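Stinard Workshop Guidance
Bench Care and Small Parts: Can a Machine Do the Tidying?

Members who look after the Stinard benches often ask whether the daily reset – tools back in bins, loose hardware sorted, mat cleared – could be handed to a robot. The advice below covers good practice at any bench and notes which chores two-armed machines can reasonably be given at present.

Store tools handle-out

Open-fronted bins suit short hand tools. Place each tool with the handle projecting toward the work area, so that it can be drawn out in one motion. A person finds the right screwdriver by touch. A machine must see the handle, and it does better when handles do not cross or overlap. Keep tape rolls at one end of the organizer.

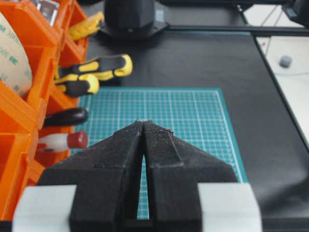
Screwdriver handles face the cutting mat; tape is kept in the orange bins.

Give every job a mat

A gridded cutting mat protects the bench and makes small parts easier to find. Lay it flat with its edge close to the bins. Wipe it before each session, as lint collects on tools and grippers alike. The grid also helps when a job is shared with a machine, for a part can be set down on a known square each time.

At Lovau, Karthik Saha keeps a written log of pick-and-place attempts with single loose parts. His July entries cover 1,387 attempts, and he advises members to read them as a record of one bench only. Flat parts that lie close to the mat remain the hardest to lift. Cords and cables should be coiled and put away before work begins – a loose end can be dragged across the mat by a sleeve or an arm.
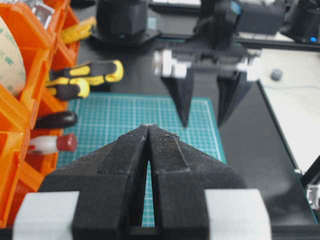
Sort hardware by the piece

Brackets of one kind may be heaped together in a single bin. Mixed hardware should not be. A person can pick through a mixed bin of 100 pieces with some patience; a machine is better given one part at a time, in the open, with clear space on all sides. Return strays to the bin at the end of each job and check the edges of the bench as well as the mat. 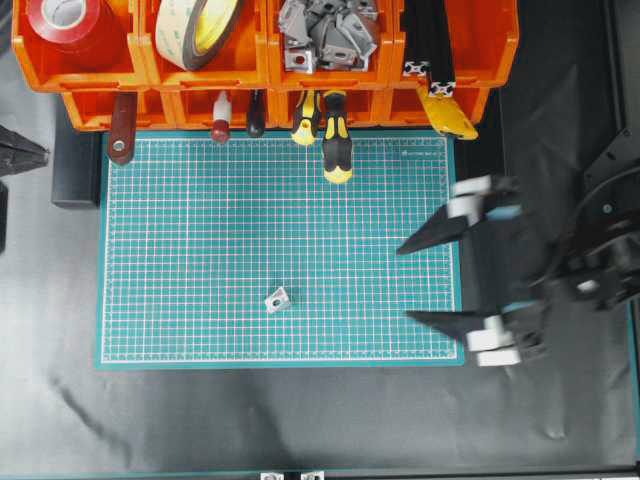
One corner bracket on the mat, with its bin in the upper row.

What may be handed over

Suitable now, with a person present: moving a single rigid part from the mat to an open bin, and placing a part on a marked square.

Not yet suitable: untangling cord, closing glue bottles, starting a tape roll, wiping down. These remain on the members' closing list, which has 9 items and is posted beside the Kulby cabinet.

Questions about bench layout may be addressed to Sena Quansah at the Lambert desk before 9 a.m.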